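Rye bread, second winter

My mother never weighed anything. When I asked her by telephone how much flour, she said "until it is enough", and when I asked how much water, she said the same. I have now lived in Sisville for two winters and for most of this time I tried to bake her bread with these instructions.

The bread I mean is the dark one, with rye flour and caraway, a bit sour and very heavy. In the shops here you can buy something with the word rye on the packet, but it is mostly wheat with colour in it. My neighbour Candela likes it toasted. I told her it is a good toast, and I meant it, but for me it is a different food.

The first problem was the flour. The supermarket sells one kind of rye flour in small bags, and it is too fine. I learned this slowly, because at first I blamed the oven. Then I blamed the water, which is very hard here and leaves white marks in the kettle. Povilas Vītola, who I know from the evening English course, told me to go to Thongsuk, the shop behind the bus station. I had always thought they sold only rice and spices. In the back, under the bags of lentils, they had coarse rye flour in paper sacks. The man there told me that two or three people come for it every month, and I wonder often who the others are.

The second problem was the starter. I made my first one from flour and water, as the books say, and after a week it smelled of nail varnish. I threw it away. The second one grew nicely and then I went to visit my sister in October and forgot to put it in the fridge. When I came home it had a pink line along the top. I threw away that one with the jar also.

The third starter is from Ülle Šimkus. She brought hers from home wrapped in a tea towel in her hand luggage, dried into flakes like fish food, and she gave me a spoonful in an envelope. Her family calls it Didine and I am not allowed to change the name. I write it on the lid. It has been alive in my kitchen since last spring, and it is much stronger than the ones I made. If I feed it in the evening it pushes the lid up before I go to bed.

I want to write down how I do it now, as my cousin Elīna asks me every time we speak and I always tell her something a little different.

In the evening I mix the starter with 2 cups of coarse rye flour and enough warm water that a spoon can still stand in it for a moment before it falls. I cover the bowl with a plate. In the morning I add salt, a big spoon of dark honey, caraway, and more flour until it is like wet clay. You don't knead it. I kneaded it for a whole year and only got tired arms. Wet hands, push it into the tin, make the top smooth with the back of a spoon. Then it waits until there are small holes on the surface, like in the sand when the sea goes out. Sometimes this is two hours and sometimes it is nearly lunch.

The oven must be as hot as it goes for the first 10 minutes. After this I turn it down to the middle and leave it an hour. Then comes the part that I find hardest, because the bread should not be cut until the next day. If you cut it warm, the inside sticks to the knife and you think it's raw. I ruined several good loaves in this way, and put one of them back into the oven, where it became a brick. My husband sawed it into pieces for the ducks and I read afterwards that you should not give bread to ducks.

I have one question still open and maybe some reader knows. The crust on top is lovely on the first day, but it becomes leathery on the second. My mother used to brush it with potato starch boiled in water, so it was shiny. Mine was shiny once, and the other times it had lumps. I use the starch from the green Testard packet, and I don't know if it is the wrong starch or if I am too impatient with the stirring.

When my mother came to visit, I put the bread on the table and didn't say anything. She took a slice, pressed it with her thumb, smelled it, and put butter on it. Then she said there was too much caraway. She ate four slices and took half a loaf with her on the plane, so I don't change the caraway for now.

Next I would like to try the scalded version, where you pour boiling water over part of the flour and keep it warm for a long time. Ülle says it is sweeter and keeps for two weeks. I will need a bigger bowl for it.
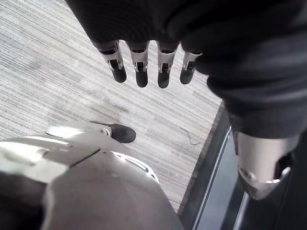
Posted in: Kitchen and home

Wed 5 July. I corrected the baking time above, as Mārtiņš Priedītis wrote to me that his loaf was still wet in the middle after forty minutes. It should be one hour, and in a deep tin a little longer. Thank you Mārtiņš, and I am sorry for your loaf. If you have advice for the potato starch, please leave it in the comments, I read all of them.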